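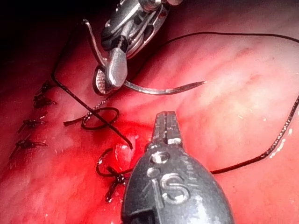
4 Planning the instrument and consumables budget

4.1 Scope

Section 4 applies to sites purchasing a robotic suturing station under the Sterside equipment program. It covers the wristed instruments, suture, tissue, drapes, reprocessing and service. Capital costs for the patient cart, surgeon console and vision cart are dealt with in Section 3. Room fit-out, including power and floor loading, is dealt with in Section 5.

Figures in this section exclude GST and freight unless marked otherwise. Revision C, issued 25 August 2018, replaces all earlier copies of the worksheets.

4.2 Before you start

Have the following on hand:

– the signed case forecast (Worksheet 4A)
– the current Prultbridge price schedule, including the rebate page
– the reprocessing instructions for every instrument on the order
– the asset number and licence expiry date of each console

If the case forecast has not been signed by the department head, stop and obtain the signature. Quotes raised on an unsigned forecast are returned by purchasing.

4.3 Calculating instrument lives

Wristed instruments of the cable-driven type are normally supplied with a fixed number of permitted uses. The system records a use when the instrument is engaged on the arm, whatever its length. A session abandoned after five minutes costs the same as one that runs all morning.

1. Enter the forecast number of sessions for the year in column 1 of Worksheet 4B. The Foley site forecast, used in the worked figures below, is 207 sessions.

2. Enter the permitted uses per instrument in column 2. The worked figures assume 10.

3. Divide column 1 by column 2 and round up to the next whole instrument. For Foley the result is 21.

4. Multiply by the number of instruments of the same type used in each session. Where a needle driver is fitted on both the left and right arms, the multiplier is two and the Foley requirement becomes 42.

5. Add two instruments to cover damage. The order quantity for Foley is 44.

6. Repeat steps 1 to 5 for each instrument type. Do not combine types on one line, even where the unit price is identical.

Note: Round up at step 3, before multiplying. Rounding at the end understates the requirement at sites with uneven left and right arm use.

Caution: Expired instruments retained for practice must be tagged and stored apart from clinical stock. Do not return them to the reprocessing stream. 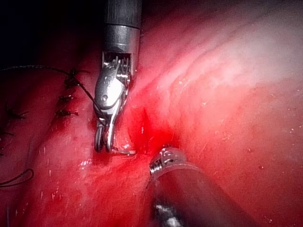 Figure 4-1. Wristed instruments at the suture line, with tied knots to the left.

4.4 Choosing the second instrument

Interrupted closures need a needle driver on the dominant side. The non-dominant side may carry a second needle driver, a needle driver with a suture-cutting feature, or a general grasper. The choice has a larger effect on the annual budget than any other entry in Worksheet 4B.

A second standard needle driver keeps the inventory to one part number and simplifies the spares holding. Cutting is then done by the bedside assistant, so allow for laparoscopic scissors and for the assistant's time.

A cutting needle driver removes the need for a separate pair of scissors. Check the unit price and the permitted uses separately, as both may differ from the standard driver. The blade is not a replaceable part. When it dulls, the instrument is written off with its remaining uses, and the damage allowance at step 5 should be raised from two to four.

A grasper on the non-dominant side is generally the cheapest option and the least suitable. Repeated needle handling marks the jaw faces and the manufacturer may decline a warranty claim. Oddur Riis, who maintains the worksheets for the program, will query any order that pairs a grasper with more than a nominal quantity of suture.

4.5 Suture and tissue

Suture is budgeted by the strand, tissue by the session. Both are ordered quarterly, with the first delivery of the financial year placed no later than April.

1. Establish the number of knots per session from the curriculum or case type. Use planned knots; do not use the average from the console log, which includes abandoned throws.

2. Divide by the number of knots expected per strand. Strand length is the main variable. Short strands are easier to control in a confined field and run out sooner. Long strands yield more knots, but the spare length has to be parked clear of the instruments and trainees spend longer retrieving it.
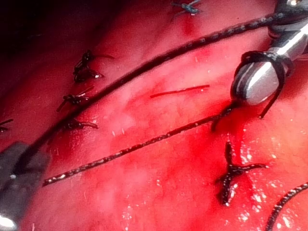 A cut length that suits an experienced operator will usually be too short for a first-year registrar, who loses more of it to tails and to throws that have to be taken down. Where the station is shared, budget on the longer cut and let the senior users trim.

3. Add an allowance for strands damaged by jaw contact. Braided material is prone to fraying when gripped repeatedly at the same point. For training use, enter 9 per cent. For clinical use, enter the site's own figure.

4. Enter tissue as a separate consumable if the station is used for wet-lab work. Include cold storage, disposal and the cleaning charge. Disposal is invoiced by weight at some sites and by bin at others; confirm with the contractor before completing the line.

Caution: Do not order tissue against the capital code. Perishable stock on a capital code fails audit and the whole order will be reversed.

4.6 Reprocessing capacity

Lumomside quotes reprocessing per tray. One tray holds the instruments for one session. If the forecast places two sessions on the same day, either a second tray set is purchased or the turnaround is paid at the express rate. Obtain both prices and attach them to Worksheet 4C.

Check that the washer has the flushing ports required for cable-driven wrists. Retrofitting ports is a capital item and has to be raised before the instruments arrive. Hugo Bermúdez at Lumomside can confirm port compatibility if supplied with the washer model and serial number.

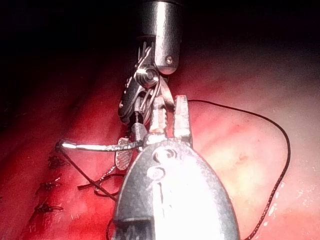
Can the first year's instruments be included in the capital request?

The opening stock can, provided it is delivered and invoiced with the system. Everything ordered after commissioning goes to the operating budget, including replacements for opening stock that was damaged or used up early. Show the two quantities on separate lines of Worksheet 4B.

4.7 Service and contingency

Enter the annual service fee from year two onward. Year one is covered under the purchase agreement, except for instruments and camera heads damaged by handling. Check whether the fee is indexed and, if so, enter the indexed amount for each year of the forecast.

Note: Contingency is held by the program and is not entered on the site worksheet. The damage allowances at 4.3 and 4.5 are not contingency and must remain on the worksheet.

4.8 Submitting the worksheets

1. Check that the quantities in Worksheet 4B match the quote line by line.

2. Attach the Prultbridge quote, both Lumomside prices and the signed Worksheet 4A.

3. Send the set to the program office as one file. Keep a copy with the asset register.

4. On approval, transfer the order number to Worksheet 5A and continue with Section 5.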